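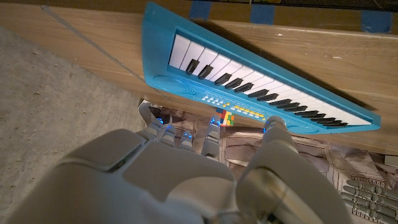
Last modified: Sat 1 February

List: bimanual-learning
Subject: Re: Re: wrist views and the keyboard task
From: Roos De Bruijn

Replying inline. I have trimmed the parts of your message that were settled off list.

> In the Grostbridge notes you say the wrist views were "down-weighted" for
> the keyboard and cube layouts. Does that mean dropped from the input, or
> masked in the loss? We tried the former in Nanotent and lost most of the
> contact accuracy.

Neither. All views go into the encoder at every step. What changes is a scalar gate on the wrist tokens, predicted from the head view and the joint state. It is trained end to end with no supervision of its own. Dropping the wrist input altogether gave us the same loss of contact accuracy that you describe, so I would not recommend it.

The gate is applied after the positional embedding and before the first cross-attention block. We tried it after the block as well. Training was slower and the final numbers were no better.

> How large is the set? The notes give two different totals.

Sorry, that was careless. The full set is 2,266 episodes. After removing those with a gap in the joint log we train on the remainder, and 416 are held out. The other total in the notes belongs to an older split, which used a different table height and should be ignored. I have asked for the page to be corrected.

Held-out episodes were chosen by layout and not at random. With a random split, near-duplicate starting poses end up on both sides and the error looks better than it should.

The layouts in question have a toy keyboard lying at an angle and a small puzzle cube close by. They are awkward for the wrist cameras. When a hand is over the keys, the head view loses part of the control panel, and the wrist view may be the only one with a usable line to the buttons. With the hand raised clear of the table the head view does most of the work.

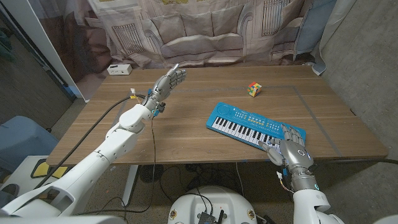

Fig. 2. Head view, keyboard and cube layout. Left hand raised, right hand on the keyboard.

In a configuration like Fig. 2 we would want the gate to treat the two wrists separately. The first version had one gate shared by both, and it settled on a middle value that suited neither arm. Splitting it was the single most useful change we made.

> Did you compare against the Brouwer baseline with the same step budget?

Yes, same budget and same batch size. The baseline was retrained from scratch on our split. I did not use the published weights – the action space differs in the finger joints and the conversion is lossy.

One caution on evaluation. Each checkpoint gets 72 rollouts, and at that size I would not read anything into small differences between neighboring checkpoints. We report the last one only. Choosing the best after the fact moved the result by more than the effect we were trying to measure.

> Is the gate stable over an episode, or does it flicker?

It flickers if left alone. We smooth it with a first-order filter at inference and leave it unfiltered in training. I know this is a mismatch. Filtering in both places made the gate slow to respond at contact, and the thumb tended to arrive late.

Open items on our side:

- the gate has been tested with rigid objects only
- no results yet with a wrist camera disconnected during a run
- the warm-up of 500 steps was copied from Prastis and never tuned

If anyone has run the split gate on a setup with more than two arms, I would like to see the curves, including the bad ones. Config files are in the usual directory under the Grostbridge tag.

Roos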